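Fake flowers, quick tips

Doing the fakes again this August. Notes so I don't forget, add your own.

Dust first. Hair dryer on cool, outside if you can. Paper bag and a handful of salt for the really grubby ones, shake, done. No hot water on anything glued, found that out with the Kırmızıgül peonies.

Bent stems: warm them in your hands and straighten slowly. Still kinked? Florist wire up the side, green tape over it. Stulier tape sticks better than the Jova one but costs a bit more.

Lay everything out flat before you start. Floor, bench, whatever. Don't arrange straight from the box, you'll grab the same colour over and over. 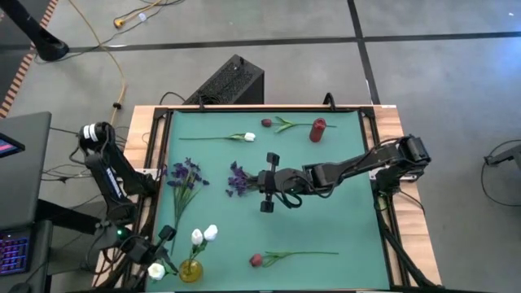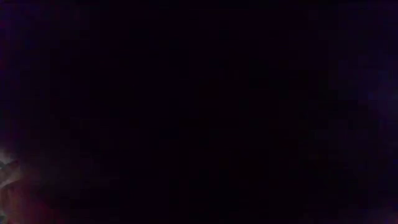

Small vases are harder than big ones. Stems too long, the whole thing tips. Hold the stem against the outside of the vase first, mark it with your thumb, then cut a bit longer than you think. You can always take off more. With a little yellow glass one like the one on the green mat I'd start with the purple bunches, they fill the neck, and then poke the roses in after so they stand up straight. Long rose stem needs a fair trim for a vase that short. Leave the leaves on the red one, they hide the gaps.

Cutters: proper side cutters, NOT the good scissors. There's wire in most stems and it wrecks the blades. Mine are Proltier, 2 years old and still fine.

Storage. Shoe box, tissue, heads all at teh same end. Keep out of the sun or the purples go grey. Label the box!!

Next time, cleaning cloudy glass with rice and vinegar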